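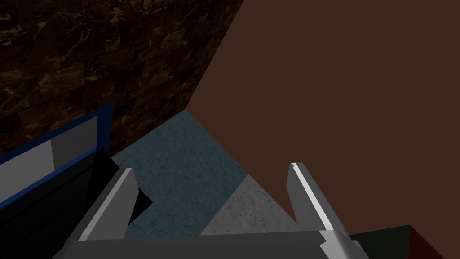 ## Can it do the chores yet? (January edition)

Short answer: some of them, slowly, and only if you don't move the furniture.

I spent a good part of the holidays reading up on home robots again, mostly to avoid doing my own floors, and I've come away more hopeful than last year and also a bit more annoyed. Let me start with the hopeful part.

A lot of the practice now happens in simulation, in rooms that only exist on a computer. Two plain gray fingers, open, over a speckled floor in the corner of a room - it doesn't look like much, but picking things up off a floor is one of those jobs I would pay real money to hand off. Socks, pens, the lids of things. The folks at Etbridge, who make practice rooms like this for a living, told me their test arm went through 1,252 simulated pickups in one batch before anyone let it near a real room. I've probably done that many since my kids learned to walk, and with more complaining!

What I like about the simulated rooms is how odd they're allowed to be. Dark brown marble-look tile on one wall, flat reddish brown on the next, a floor that could be carpet or could be rough concrete. I wouldn't live there. But if a robot only ever sees tidy white kitchens, it's going to have a bad time at my house (you should see the hallway).

Now the annoyed part. Arberg has a small floor-tidying robot out on trial, and I got to watch one for an afternoon. It was asked to clear 59 things off a living room rug into a bin. It got the blocks and the balls just fine. It gave up on a flat envelope, spent ages on a phone cord, and carried one slipper to the bin and then carried it back out again. I still don't know why, and neither did the person running the trial. The whole job took most of the afternoon, and I could have done it during a commercial break.

Price is the other thing. Arberg is talking about some 3,000 dollars, and Pullent wants 600 a year on top of the purchase for theirs, which covers updates and a spare set of fingers. I had to read that line twice. Spare fingers!

Shops are a little further along. Yu, the parts supplier, has arms sorting returns into bins on the night shift, and they seem happy with them - but the bins never move, the light never changes, and there's no dog.

So I'm keeping my broom for now. If you've had one of these things in your own house, write back and tell me what it dropped. I'm also looking for anybody who has tried one on stairs. Next month I'm going to look at laundry folding, so send me your worst fitted sheet stories.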